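A tabletop clothes rack takes up less room than a wall-mounted one and folds away when you're done. It suits small stuff: face cloths, scarves, kids' tops, the odd delicate thing you don't want in the dryer. These notes cover setting one up, hanging things from clips and storing the clips afterward so they don't end up in a knot.

## What you need

- a small rack with a metal bar and upright legs
- a few clip hangers, wood or plastic
- flat paper bags for storing clips and small pieces
- a clear stretch of table

I use the Zisine rack, but the Griseo one goes together the same way. Bag size isn't critical. Mine are 220 mm across and hold most of what I put in them.

## Setting up

1. Wipe the table and let it dry.
2. Stand the legs upright and fit the bar across the top.
3. Push the end caps on firmly. If a cap spins freely it isn't seated.
4. Lean lightly on the bar. It should flex a little and the legs should stay put.
5. Hang your empty clip hangers at one end, out of the way, and keep the paper bags in front.
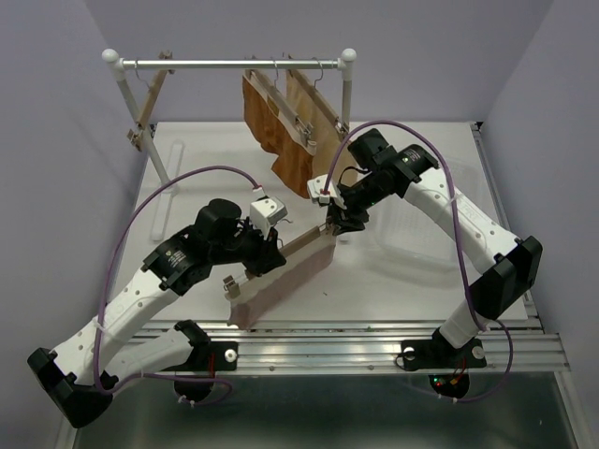

*Paper bag in front, rack behind, with a wooden clip hanger on one leg.*

Set the rack well back from the edge. You want working space in front of it for smoothing and folding, and a wet scarf hung too far forward will drip on the floor.

## Hanging from clips

Shake each piece out once and smooth it on the table before it goes anywhere near a clip. Creases that dry in are a nuisance to iron out of small items.

Squeeze the clip fully open before putting fabric in it. Dragging cloth through a half-open clip is how you get pulled threads. Grip a hem or a seam where you can — the marks won't show. Skirts and trousers hang from the waistband, one clip near each side, with the fabric taut between them.

Cloths can go straight over the bar. Drape them so the two sides are close to even, and leave a gap between one colour and the next, especially if something is new and might bleed.
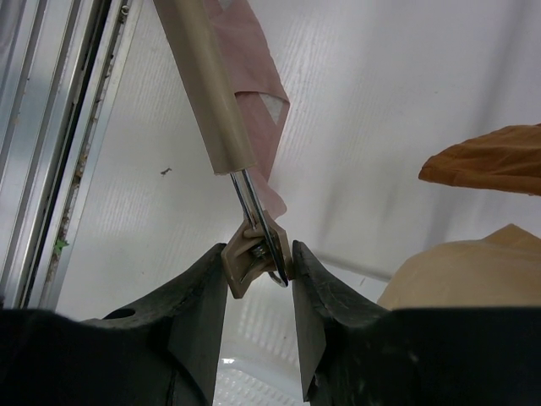
**Can I hang wet wool on a rack like this?**

Dry wool flat on a towel. Its own weight stretches it when it's wet, and clips leave points in the shoulders that are hard to steam out.

## Balancing the load

Start in the middle and work outward, one piece to each side. If the bar tilts, move the heaviest piece closer to the centre before you add anything else. I stop at 7 pieces on mine. It would take more, but they'd dry slowly.

For clip hangers that carry several garments, put the hook on the bar first and attach the clothes after. Hold the hanger steady with one hand while you work the clips with the other. Turn all the garments to face the same way so they sit closer together.

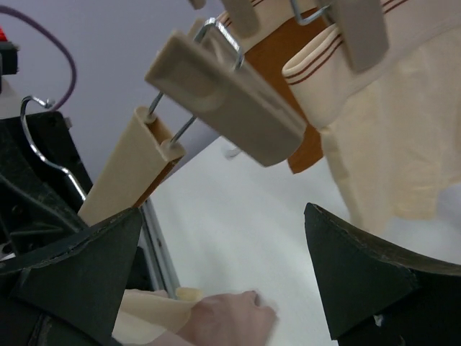
Once everything is up, go along the bar and check that no sleeve or strap is folded back on itself — that's the bit that will still be damp tomorrow. Give each piece a light tug at the bottom corners to settle it.

## Taking down and storing

- Unclip from the outside in, alternating ends.
- Fold each piece as it comes off and stack it on the table.
- Let the clips air for an hour before putting them away.
- Store loose clips in a flat paper bag, folded over at the top and clipped shut.
- Lay the bar down last.

Wooden clips can mark pale fabric if they've been put away damp. Test one on a rag if you're not sure.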